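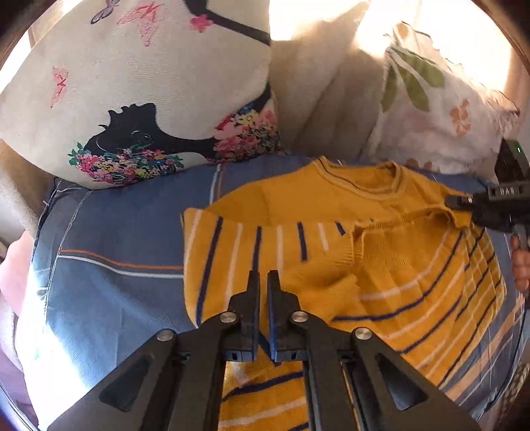 Zasero sells the Vorkeo as a laundry folding station for homes and small shops, and after 16 weeks with the unit my view is that it folds well and handles laundry badly. Those are separate skills. Folding is a sequence of known motions applied to a garment whose edges have already been located. Handling is the work of getting to that point, and it accounts for most of the time a person spends at the basket. A knit sweater with a ribbed crew neck is a fair test piece. When one side is folded back, the navy and white stripes on that part run vertically while the rest run across, and a bunched section in the middle could be a sleeve or a shoulder seam. A person settles the question by pulling on it. The Vorkeo has to settle it from a camera view before it commits to a grip, and with soft knits it often commits to the wrong layer.

The unit is a flat work surface with two arms mounted on a rear rail. Each arm ends in a two-finger gripper with replaceable rubber pads. The surface is a matte gray mat, and Zasero is firm that it should not be swapped for anything patterned. I tried it anyway with a plaid bedsheet. Detection of sleeve edges dropped far enough that the machine stopped and asked for help on nearly every item.

Setup

Assembly took one evening. The rail needs a level table at least as deep as a kitchen counter, and the leveling feet supplied have too little travel for an old floor. Calibration is automatic and repeats whenever the power is cut. The companion software, Bai, runs on a phone or a laptop and holds the fold profiles. Adding a profile requires demonstrating the fold by hand with the arms in free mode. I needed three tries to get a usable profile for long-sleeved shirts.

Towels and flat goods

Results here are good. Bath towels come off the surface square, with edges matched closely enough to stack on an open shelf. Pillowcases are nearly as consistent. Fitted sheets are not supported, and the manual says so on the first page. Cloth napkins are supported but tend to stick to the pads in dry weather.

Shirts and knits

Cotton T-shirts are acceptable if they are laid on the surface face down with the collar toward the rail. If they are dropped in a heap, the machine makes up to 6 attempts to find a shoulder, then stops. Woven shirts must be buttoned. Sweaters are the weak category. The fingers pinch ribbing securely, but the lift stretches the fabric, and a stretched panel no longer matches the outline the software expects. The second arm then closes on a fold of material well away from the hem. Thick knits also hold their own creases, so a sleeve laid flat can roll back before the next step.

Light matters more than the documentation suggests. Direct sun across part of the mat washes out contrast on that side, and the arms slow down or refuse to start. Closing a blind fixed it every time. A diffuse overhead lamp gave the best results of anything I tried.

Noise, speed and upkeep

The arms are quiet enough to run in the next room during a phone call. Speed is poor. A competent person will finish a load and put it away while the Vorkeo is still working on the shirts. The rubber pads wear, and Zasero rates them at 4000 grips. Mine were glazed and slipping on synthetics before that. Replacement is a two-screw job.

Compared with the Wekgate

The older Wekgate folder uses clips and rollers and has no vision at all. The user attaches each garment by hand. It is faster on shirts, useless on towels, and has never torn or stretched anything of mine. For a shop that folds one product all day, I would still choose it. The Vorkeo makes sense where towels are the bulk of the work, such as a small salon or a rental property.

The December firmware improved collar detection and did nothing measurable for knits. I keep the station on the towel profile and fold sweaters on the couch.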